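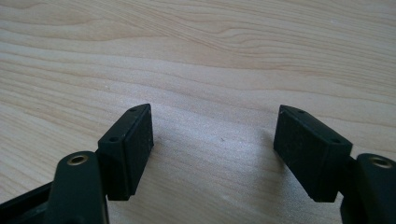 Wednesday, February

Finish trial, water-based topcoats on pale timber. Continuing from the last entry.

Eleven offcuts prepared, all from the Malton delivery. Sanded to 120, then 180, vacuumed, wiped with a damp cloth and left for 20 minutes to raise the grain. Light cut-back by hand with 240. Board 7 has a planer mark near one end. Left it in as a check on how much the satin hides.

Products as before: Lovau satin, Desero matte. Two coats each, foam roller, one board kept bare as the control. Haoran Han did the Desero set so the two products didn't share a roller tray.

First coat on at 9:40. Both were touch dry before lunch. The Lovau levels better but shows lap lines if the roller goes back over it. The Desero grabs early and needs a smaller working area.

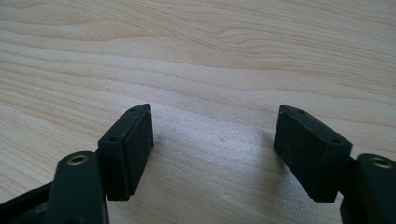 Colour is still the main problem. The customer wants the raw look kept, and both products warm the timber slightly under the shop lights. Judging it by eye is unreliable on figured stock. On the tabletop the band of wavy, tightly packed grain reads a full shade darker than the rest, and where the light reflects off the surface lower down the grain looks washed out. Any comparison has to be made on straight grain, away from the reflection, with the boards turned the same way. Rewrote the check sheet to say so.

Scratch test on the first pair, 200 g load, five passes. Desero marks white and the mark stays. Lovau burnishes – visible at a low angle only.
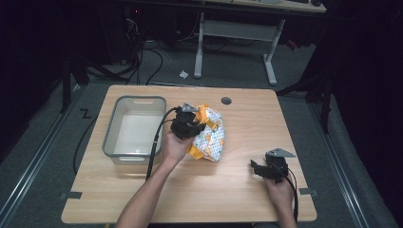
Second coats went on at 2:15, after a light rub with a grey pad. Board 4 has a run on the left edge, my fault, too much on the roller. Excluded from the colour check, still usable for the scratch test.

To do:
Water ring test once the boards have had their full cure.
Ask Qian for the tinted version of the satin, smallest tin they sell.
Relabel boards 8 and 9, pencil has gone under the coat and is hard to read.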